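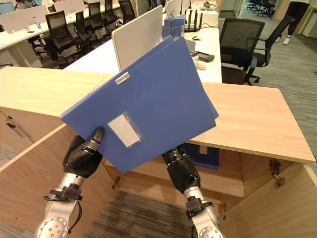
Search the archive Enter keywords All lists Go

Re: [office-tidy] Box files, the low cupboard and what goes where

Hi all,

Picking up Haziq's message from earlier in the week (quoted in full, so you don't have to go digging):

> From: Haziq Mangundap
> Has anyone got a system for the box files in the low timber cupboard?
> I went in for the Setiawan correspondence and came out with the Binby
> invoices, then put those back and got the Binby invoices again.
> They're all blue, they've all got the same pocket on them and half
> the cards don't say a thing. Also, are we standing them up or lying them flat?
> I've seen both. I don't mind which, I'd just like to find stuff.
>
> And can we please agree on a pen.
>
> Haziq

Haziq, I feel this deeply! I did a whole afternoon on that cupboard in August and I still open the wrong file about half the time. So no, there hasn't been a system. There's been me, with good intentions and a roll of stickers.

What I'd like to do is take the lot out, in batches, and label them properly before anything goes back. I've already got a packet of cards from Zurnier, 50 in the pack, and they slide into the clear pockets without trimming (the last lot needed a millimetre off the long side, and I am never doing that again). Black pen, capitals, client name on the top line, type of paper underneath. If a file has got two clients in it, please split it. There are spares on the shelf by the printer.

On standing versus flat: I vote standing, label outwards. I measured the inside of the cupboard and it's 565 mm deep, so you can get a row in front of another row if you must, but then the back row is where paperwork goes to be forgotten. I'd keep the back row for closed jobs only. Flat stacks look lovely for a day and then somebody wants the bottom one.

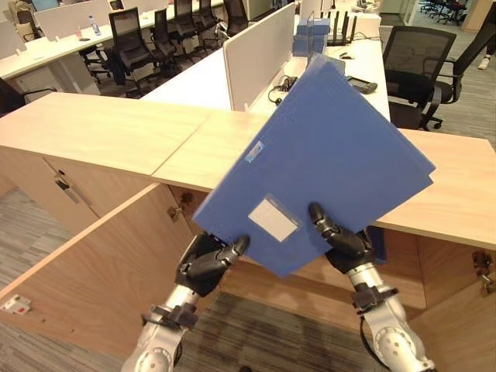
Should the card go in while the file is still empty, or once the papers are in?

Once the papers are in, so that the card says what's there and you don't have to change it after.

The other thing is weight. The old ones were never meant to be crammed and you can feel the lid fighting you when they are. I'd say about 1000 sheets is wildly optimistic for one box file, although I'm fairly sure the Adville one has had a go at it. If the lid won't close without leaning on it, start a second file and write 1 and 2 on the cards. It doesn't have to be clever. And please don't put bulldog clips in there, they chew the corners of everything filed after them and then the whole bundle sits crooked.

While you've got the doors open, use the top of the cupboard as your sorting bench. It's long enough to lay out a decent batch, it's a good height for sorting (my back has views on the floor method), and the pale wood wipes clean with a barely damp cloth. Mind your shins on the doors when you turn round with your arms full — I've collected two bruises that way and I knew perfectly well they were open.

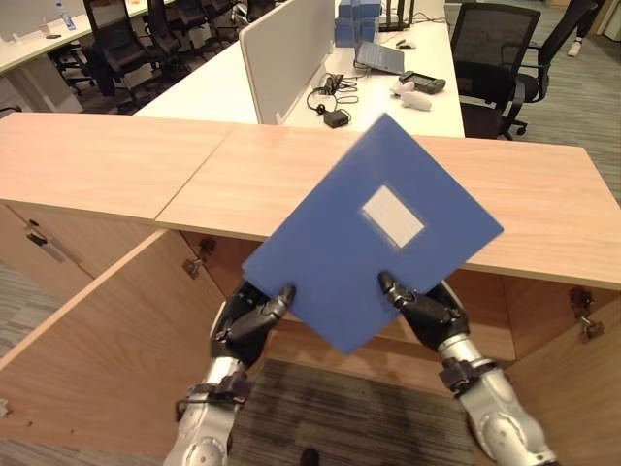
As for the order they go back in, I've gone round and round on this. Alphabetical by client is the obvious one and I think we should stick with it, Adville on the left, then Binby, and so on along to Setiawan. I did toy with filing by job number, which works beautifully if you happen to remember that the Setiawan shop fit-out is 3635, and I only remember that because I've typed it into the timesheet so many times. Everyone else just says "the Setiawan one". So, names it is. Put the job number small in the bottom corner of the card if you like having it there.

Stickers: some of the files have a little coloured sticker on the face from one of my earlier schemes. Ignore the colours, they don't mean anything any more. Peel them if they come off cleanly, and leave them if they're going to bring the surface with them. A bit of eucalyptus oil on a rag shifts the gum, but try it on a corner first. 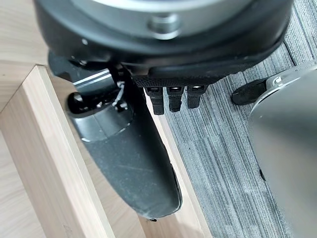 Over the grey carpet, nothing in hand.

Last bit, and then I'll let you all get on. Loose papers that don't belong to any client (manuals, warranties, that mysterious set of floor plans) can go in a file marked GENERAL at the far right-hand end. One file only! If we start a second GENERAL we're back where we were. I'd also love it if whoever has the stapler from my desk could bring it home, no questions asked.

I'll be at it from ten in the morning if anyone fancies an hour of sorting, and I'll bring the good biscuits. Haziq, I'm starting with Binby, so you can have yours back first.

Cheers,
Jo

4 replies 2 shares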